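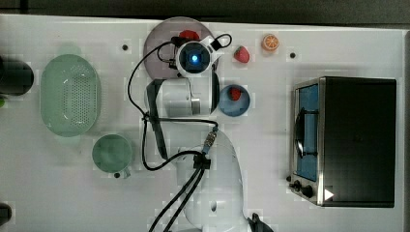 Pink plate, white table.

1/ Notes on programming a mixed barre and interval class, for instructors who asked after the November block. Format is 50 minutes, one room, one sound system, no equipment beyond a mat and light weights.

2/ Tempo first. Barre work sits at 104 bpm in my plan. Slower than that and people sink into the joint at the bottom of a plié. Faster and the pulses turn into bouncing. If your playlist drifts, fix the playlist before you fix anyone's form.

3/ Block order: warm-up, standing leg series, intervals, floor, stretch. I used to put intervals last. Heel height in the relevé sets is better when the calves haven't already done jump work, but the full leg series has to be finished before the first interval starts. Don't split it.

4/ Intervals are 9 rounds, 40 seconds on, 20 off. Low-impact version is taught as the default and the jump is the add-on. Demo the low version for the whole first round. Most of the room will copy whatever you do in round one and stay there.

5/ Room cap is 14 at Dornness. The barre takes more than that if everyone faces it, but the side-lying and arabesque work needs leg clearance behind. Measure with a leg out at 90 degrees, not with people standing.

6/ Barre height: top of the hip bone is fine for most people. Shorter participants on a fixed rail end up hiking the shoulder. Move them to the lower rail or a chair back against the wall. Chair must be against the wall.

7/ Weights. 2 lb for the arm series. People ask for heavier every session. The series is three minutes without a rest, arms at or near shoulder height, and with fives the upper traps take over inside the first minute. Heavier weights go in the floor block, on rows.

8/ Valbona Leka covers my evening slot and runs the leg series with second position before first. I tried it for a month. Knee tracking is easier to cue in second, so beginners get the correction earlier. I've kept it.

9/ Cue order that works over music: body part, direction, count. "Right heel, up, eight." Anything longer gets lost. Save the explanation for the transition, when the volume is down.

10/ Class timer: I was on Zindo, now Clovireck. The only difference that matters to me is that the new one keeps the beep when the screen locks. Set the beep four seconds before the change, otherwise the room is late into every round.

11/ Floor: the Grgić mats are thicker and fine for glute bridges. For planks they're too soft at the wrist, so go to forearms or step off the mat.

12/ Stretch is five minutes and doesn't get cut when the class runs over. Take a round off the intervals instead. Hip flexors and calves get the most time. Will post the track list for the leg series separately.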